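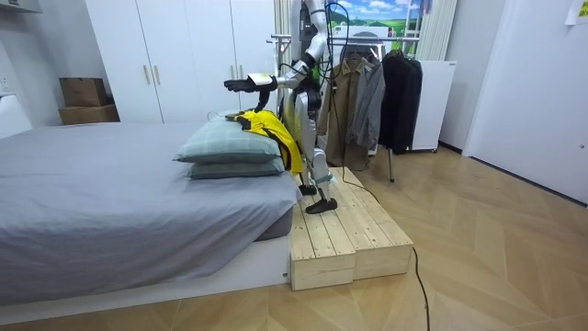 4.2 Who answers for the work

Bar rules on supervision assume that a lawyer can say who did what. We doubt that most small firms can. Of the 70 engagement letters we read, 13 named the person who would draft the filings, and 7 of those were out of date by the time the client signed. The usual defense is that delegation is delegation, whatever it is handed to. We are not persuaded. A machine reaching for a yellow garment on a bed, as in Figure 2, raises a plain question of who answers if the garment is torn, and tort law has old tools for it. A missed filing deadline gets murkier treatment.

Firms using Tavari, the intake product, told us that every draft is reviewed. The logs they shared do not show by whom.
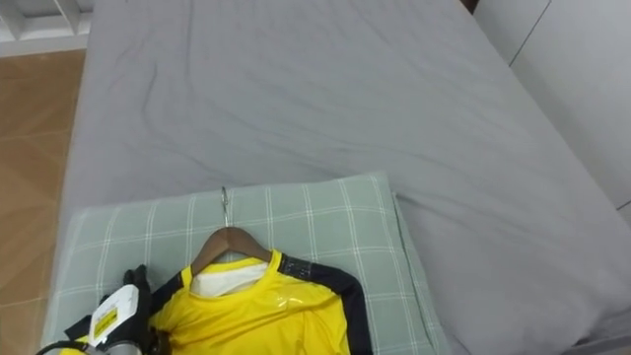 Chiamaka Onuoha objected at this point that a signature is review enough, and that courts have never asked a lawyer to prove how long she spent reading. Perhaps so. A signature still tells a client very little, and the disciplinary cases in our sample turned on exactly that gap.

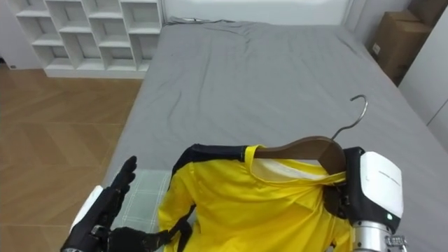

Nor did the gap close with experience. Partners kept no better records than first-year associates, and 2 of them kept none.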